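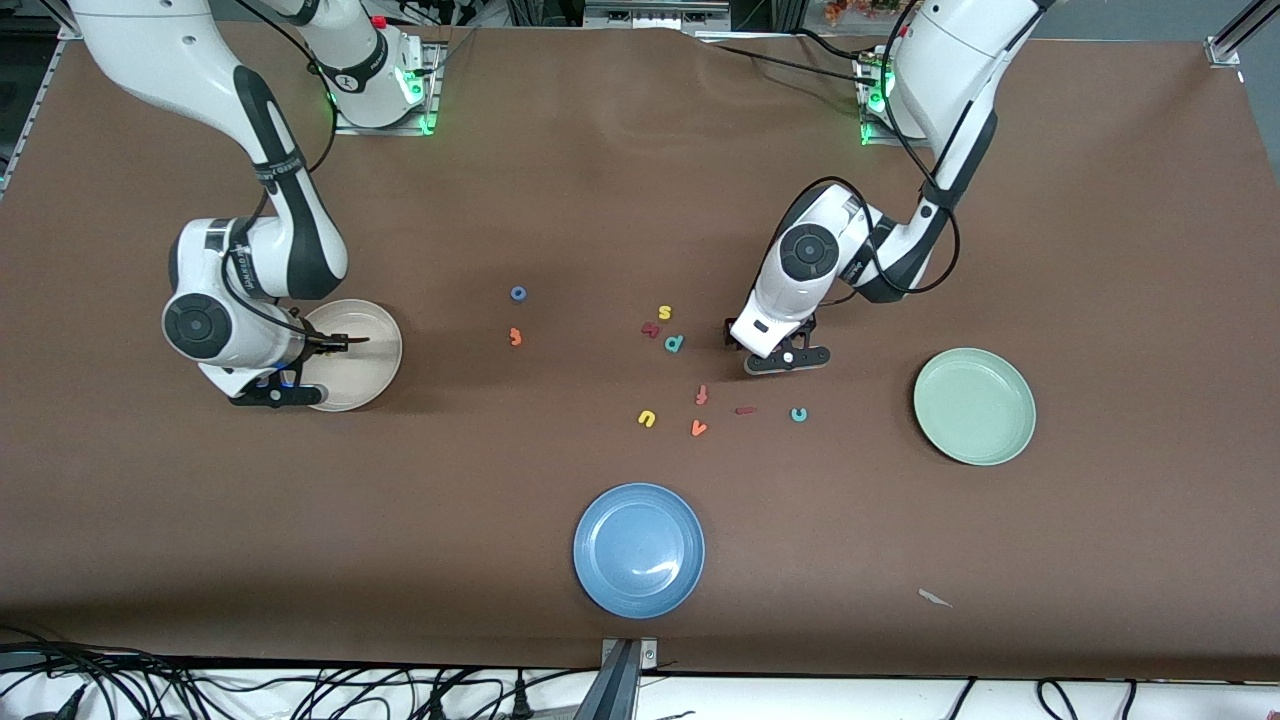 Reading time: 4 minutes

Picking up letters with two arms: our term with the Plevex and Idix grippers

When we chose our project back in November we were fairly sure the hard part would be the programming. We had two arms, a big brown table and a bag of foam letters, and we thought we would spend a happy few weeks making the arms spell things. We did get there in the end (more or less!), but most of our time went on something much smaller, namely the last few centimetres between a gripper and a thin piece of foam.

The question we set ourselves was simple enough. Our lab has two sets of fingers that fit the same two-finger gripper: the Plevex set, which is stiff and narrow, and the Idix set, which is softer and a good deal wider at the tip. We wanted to know which one was better for picking up small flat things and putting them on a plate, and whether the answer changed when both arms were working at once.

How we set it up

Ten letters go in the middle of the table, spread out loosely, with three plates placed round them - beige on the left, green on the right and blue near the front. The arms stand at the far side and reach in. Each has its own half of the table to look after, though the blue plate is shared, and that caused us more arguments than anything else in the project.

We picked foam letters on purpose. They weigh next to nothing, they squash, and they are all awkward in different ways. The "s" and the "e" have curves to get hold of, while a "v" gives you a good grip at the point and a poor one anywhere else. We scattered them by hand before each run and tried hard not to be kind to the arms, although I suspect we all got a little kinder as the afternoons wore on.

Each set of fingers had 30 runs. A run ended when the table was clear of letters or when the timer went off. We used Kitero, the controller the department already had, and kept the arm speed the same throughout. The camera was fixed in one place so that we could look back over any run we disagreed about, and we were very glad of it.

What happened

The Plevex fingers were better at getting hold of a letter and worse at letting go. Being narrow, they could slip down beside a letter without pushing its neighbours about, but they pinched hard enough to leave dents, and now and then a letter clung to one finger over the plate and came away again with the arm. The Idix fingers let go beautifully. Their trouble was at the other end, where the wide tips touched the table first and nudged the letter along in front of them.

In the Plevex runs we cleared the table 14 times. The Idix fingers managed it less often, but they dropped fewer letters on the way to the plates, so which you prefer depends on whether you mind a slow run more than a messy one.

Using both arms together made things quicker, though by less than we had hoped. Whenever both wanted the blue plate, one had to wait, and our rule for deciding which (we called it Bach, after the playlist that was on when we wrote it) was really very cautious. A bolder version is the first thing we would try with more time. We would also like to file down a spare pair of the Idix tips, if the workshop will let us!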